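Kitchen-table meeting

A kitchen-table meeting is a small peer gathering for people recovering from gambling addiction, held in a member's home instead of a hall or clinic.

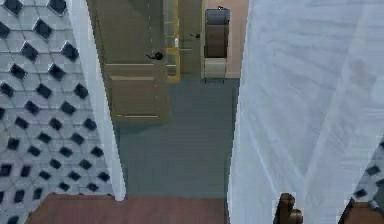 The format grew out of the Trellel network, started by former bettor Chidubem Garba, who wanted a place where people could talk the way friends do. Groups stay small, and the talk is wonderfully frank. Hosts are asked to leave an inside door open during the meeting, so anyone who feels overwhelmed can step out without a fuss. It can be any door at all, even a plain olive-tan one by a tiled room with little black diamonds in its pattern — what matters is that a person can come and go freely.

A meeting lasts 95 minutes and has 2 parts. In the first, each member speaks without being interrupted. The second is open conversation, often about debt, lost trust and the slow, hopeful work of making up with family. Spouses may attend every fourth meeting, a custom borrowed from the Pumora groups.

By March 2020 the network listed 492 members. Garba's handbook, Nekex, is still read aloud at the start of many meetings.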